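Tyra Engström
8/3/22

Thread on gate location in injection-molded trays, as we keep getting the same question from people sending us their first part.

1/ A gate is the opening where melted plastic enters the cavity. On a shallow rectangular tray you have two common choices: one gate in the center of the floor, or one on the long edge.

2/ Center gating gives the shortest flow path to all four corners. Pressure drops evenly and the corners fill at close to the same time. The cost is a visible mark on the floor, plus radial shrinkage that can dome a thin floor upward.

3/ Edge gating hides the mark under the lip. Flow is mostly one way, so shrinkage along the flow differs from shrinkage across it. With unfilled polypropylene the tray tends to twist. Glass-filled grades are worse.

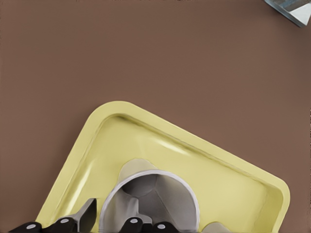
4/ Corner radius matters more than most first drawings allow for. A sharp inside corner cools slower than the wall on either side of it. The corner shrinks last and pulls the walls inward. Open up the inside radius and match the outside radius to keep wall thickness constant.

5/ Same rule for the rim. A solid lip thicker than the wall will sink. Roll it over and leave it hollow underneath. You get the stiffness without the mass.

6/ Numbers from our July trial on the Moteo tool: wall 2 mm, mold at 60 C, cooling time 11 seconds. Cutting the cooling time saved money on paper and gave us more than 2 mm of bow on the long side. We put the time back.

7/ Flidari asked whether a fixture after ejection would fix the bow. It holds the shape while the part is clamped. Some of the bow returns overnight. Change the cooling layout first and keep the fixture for small corrections.

8/ Kuster ran the fill simulation and Trilex cut the steel. The simulation got the fill pattern right and the warp direction right. It underestimated the amount of warp. Our material card was for a different grade, so I don't blame the solver.

9/ If you send us a drawing, include the resin grade, the flatness limit, and which face the customer sees. Gate location depends on all of them.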